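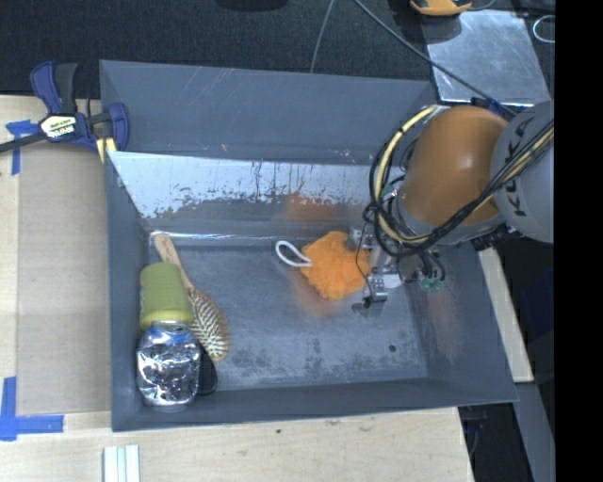

A metal bin with a hairbrush, a cup and other objects.

Why Does Metal Feel Cold?

Touch a metal spoon and a wooden spoon that have been in the same drawer all night. The metal one feels colder, yet both are at the same temperature.

Your skin is warmer than the spoons, so heat moves out of your fingers. Metal carries that heat away quickly. Wood carries it slowly – your fingers stay warm for longer.

Materials that carry heat well are called conductors. Those that do not are called insulators. Wool is an insulator, and so is the air trapped in a fluffy blanket.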